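Kuusk build gallery: simulator and workshop
Posted January 5, 2023

Kuusk is a two-armed robot being built in a shared workshop in Prarnby. The real one is a white shell, one finished arm and a lot of cable on a bench. The simulated one is further along, and most of the work over the winter has gone into it. It runs on an old desktop PC in the corner, next to the pillar drill, and anyone with a key to the workshop can log in and have a go.

The aim for this stage is modest. Kuusk should be able to find its way round a furnished house, get an arm to a door knob without hitting the door, and keep its grippers clear of the furniture while it turns. The pictures were saved from the simulator. Click on either one for the full size.

1. Wrist view, bathroom side of the house 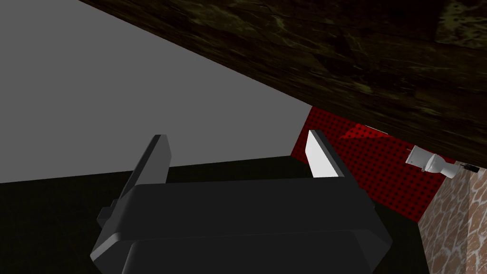

The gripper model was redrawn from the printed parts, and it took 4 attempts to get the fingers to close square. The first version had the pivot in the wrong place by a few millimetres, so the tips crossed. The current version opens and closes evenly and the collision shapes follow the body fairly closely. Rounded edges are slow to compute, so the collision shapes are plain boxes and only the visible model has the bevels.

Table tops are still a problem. The planner treats them as thin sheets and will happily take the wrist up to within a finger's width of one. A margin has been added to the settings file under the name Todar, after the old path-planning notes it was copied from. Leave it switched on. With it off, the arm reports a clear path in places where the real forearm would not fit.

The rooms come from a set of textures and fittings put together here and kept in a folder called Tralluvero. They are not meant to match. Mixing up the wall and floor patterns gives the vision code more to cope with, and it did badly when every room was painted the same. The folder holds 317 textures at the moment. Please name new ones by material and colour, and don't overwrite the old ones.

2. Both arms, at the door 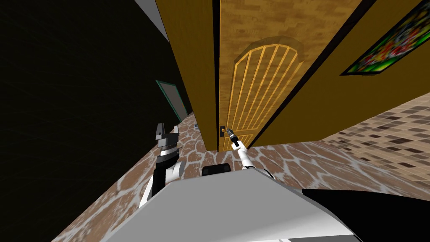 Reaching for a knob is run as a separate test from turning it. Each run starts from a slightly different position and stops when the fingers get near the knob or the time limit is up. The log now has 2,179 runs in it, counting the early ones that should probably be thrown out. Low knobs give more trouble than high ones, as the elbow has less room to drop.

The arm that isn't reaching has its own hold setting. It used to hang straight down, and on a tight turn it would catch on door frames. Holding it up costs a bit of battery on the real machine, but the shoulder motor stays cool enough over about 5 minutes, longer than any test so far.

Still to do: turning the knob, pulling the door, and backing away with the door in hand. The second real arm is waiting on bearings and should go on in February. More pictures will be added to this page once it is fitted.

Back to all galleries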